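Lakora Quay Berth Holders' Association
Minutes of the autumn meeting, 10th October

Vasylyna Romaniuk took the chair, there being only the one. The June minutes were approved after the word "sunk" was changed to "settled" at the owner's request.

1. Visiting yachts
The motor yacht Womness, 182 feet, has asked to come back next season for 30 nights. Members recalled her last stay mainly by her generator. The agent, Harasym, says it will be quieter. Agreed to accept, stern to the outer wall, with a deposit of 2000 paid before the lines go ashore.

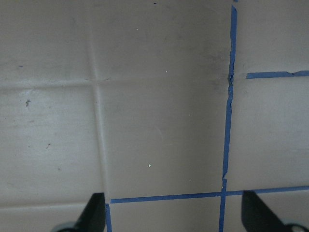 The visitor berths need renumbering, as two boats can at present claim number nine and both have done so, loudly. Planura has offered to paint new numbers on the quay. The chair wants the lines masked first, and blue painter's tape in a grid was thought a decent model, being only slightly wavy, which the old numbers never were. Agreed, provided number nine is used once.

2. Water and power
The meter on the east pontoon still reads backward - popular with the east pontoon. A replacement costs 600. Approved, with the east pontoon abstaining.
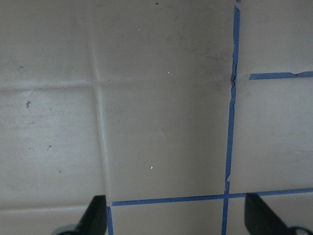

Blue tape along the joins between square tiles.

3. Washroom floor
Grout or no grout was discussed at a length the floor did not deserve. Deferred to the next meeting, where it will feel at home.

4. Photography from the wall
Yacht spotters are welcome but must stop standing on other people's mooring lines. A sign will go up. The wording "Please don't" was preferred to the four paragraphs submitted.

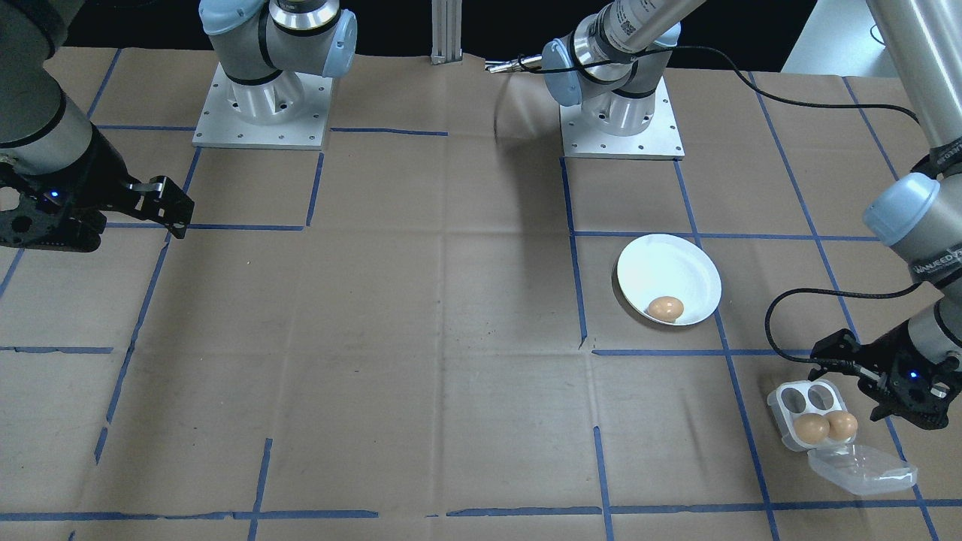

5. Any other business
The owner of the boat that settled asked for his pump back. The pump was last seen on the east pontoon. Vasylyna will ask.

Meeting closed when the bar opened.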